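Looking After One Gripper Cell: What We Check and When
Speaker notes, Huerta workshop afternoon, second talk
14 shares 3 comments

Good afternoon. I will speak slowly and I ask you to stop me if a word is wrong.

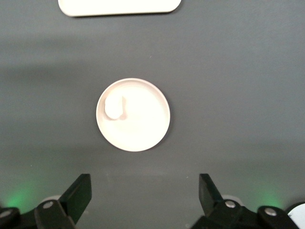
My talk is about one cell only. We call it Orno. It has one arm, one gripper with two fingers, one small camera at the wrist and one table. In Vomlow we have other cells too, but I look after this one, and I prefer to talk about what I know with my own hands.

(Pause. Ask who in the room looks after a gripper.)

First part: the table.

When I came to the cell, I thought the table was the easy part. A table stands there and does nothing. But our first bad week was caused by the table. Somebody had moved it by the width of a finger to reach a cable, and after this the arm closed a little too far to the left on every pick. We looked for the fault in the software for two days. Now the feet of the table are marked with paint on the floor, and I look at the paint each morning before I switch on.

The surface is grey and matt. We had a shiny one before and the camera did not like it. We clean it with a dry cloth. If there is something sticky we use a cloth with a little water, and then we wait until it is dry before any plate or tray goes back.

(Drink water. Next page.)

Second part: the fingers.

The fingers are flat plates on a linkage, held by screws. Screws become loose. It is slow, and you do not hear it. After 200 cycles you will find nothing. After some weeks you hold the finger between your thumb and your hand, you push, and it moves a very small amount. This small amount is enough to lose a light object.

How we do it:

Switch off and wait for the pressure of the day to leave you. I mean this as a joke, but also please wait for the arm to stop fully.

Push each finger sideways by hand. Both should feel the same. If one feels softer, begin with this one.

Tighten the screws a little at a time, going from left to right and back again. Do not tighten one fully while its neighbour is still loose. I did this once and the finger stood crooked.

Open the fingers fully, close them fully, and look at the gap from above. The two tips must meet along the whole edge.

Put a paint mark across each screw head and the part below it. When the mark is broken, you know the screw has turned.

(Show with hands how the finger stands crooked. People remember this better than the words.)

We write the result in a paper book. There is also a file on the computer, but the paper book is beside the cell and the file is not.

Third part: the camera at the wrist.

The camera moves with the gripper, so it sees the fingers all the time. This is useful for the person who repairs. If the fingers are not in their usual place in the picture, either the camera has moved or the fingers have moved. We keep one printed picture from a good day on the wall, and we compare. It takes one minute.

Dust on the lens comes more often than I expected. We use a soft brush first and only then a cloth. Please do not use your sleeve. I have seen a sleeve used in Tindaton and the lens had to be changed.

Fourth part: the test we run after a repair.

We take a soft, light object and a shallow plate. Soft things are a good test for fingers, for you see at once if the grip is too strong. The arm must lift the object, hold it, and put it back without pushing the plate. We do 11 picks. If 9 are good we look again at the screws. If all are good we close the book and give the cell back. Once in the month we do a long test of 100 picks, usually in the late afternoon, when the others do not need the arm.

In July we changed the order of this test. Before, we tested with the hard object first. It passed nearly always and it made us too sure.

(If there is time: the story of the cable tie. If not, go directly to the questions.)

Cable tie story, short version. A tie was cut with a sharp end, the sharp end rubbed on the cable each time the wrist turned, and the camera went dark only in one position. Cut your ties flat and feel them with your finger afterwards.

Questions. Repeat each question loudly for the people at the back. The blank pages for the paper book are on the table by the door, please take one.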